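Plirnby, 2025-12-04

Skatwood and Tutwood bring a warmer winter to Plirnby's village halls

Skatwood, the family flooring and furnishings firm, is delighted to say that it has joined hands with its old friends at Tutwood to fit out the village halls of Plirnby before the worst of the cold sets in, and we could hardly be more pleased!

The work began in October with the smallest hall (the one behind the bakery, for those who know it) and now takes in almost 600 square metres of floor, along with 200 new chairs and a good many tables for whist, sewing and the ever-popular Magyar supper club, which has been making do with borrowed trestles for longer than anyone cares to remember.

Hall users were asked in the autumn which colours they would like to live with, and the softer, quieter shades won by a long way.
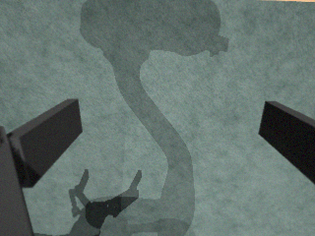
A muted grey-green surface with a mottled finish, shown as a computer rendering.

Local clubs can book the halls at the usual rates, and the first 100 bookings for the new year will come with tea and biscuits from all of us at Skatwood.

ENDS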